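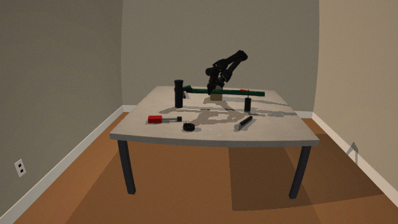
Faseck rebrands its river camps, and the price goes up with the sign

Two of the tented camps we have listed for years, Brodau and Vavia, now belong to the Faseck group. The new rates went out to agents in April, and the word "wilderness" shows up in them a lot more than it used to.

We are not sure what guests are getting for it. Brodau is still the same row of tents on the same bend of the river, with a new name for the dining deck and a "sunset ritual" that sounds very much like the drinks everyone was already having. Vavia has had its bathrooms redone, and they needed it. Both camps now ask for a minimum stay of 7 nights in high season. Faseck says this lets guests "settle into the rhythm of the bush." It also lets Faseck fill the middle of the week, and we suspect that came up first.

Then there is the conservation fee. It is $56 per person per night, charged on top of the room rate and paid at the desk. We asked which projects it pays for and got back a brochure with a very nice elephant on the cover and no budget inside. We have asked again. Maybe the money is doing good work. We would like to see where it goes before we tell readers to feel good about paying it.

Night drives are still included at Vavia but are now extra at Brodau, so read your confirmation carefully if you booked under the old terms. Bookings made before 28th May are supposed to be honored at the old price. Get that in writing.

Baran, across the river, has stayed independent. The tents are smaller, the road in is bad, and the plunge pool on the website is more of a tub. The guides are as good as any in the valley, though, and you can still book for 2 nights.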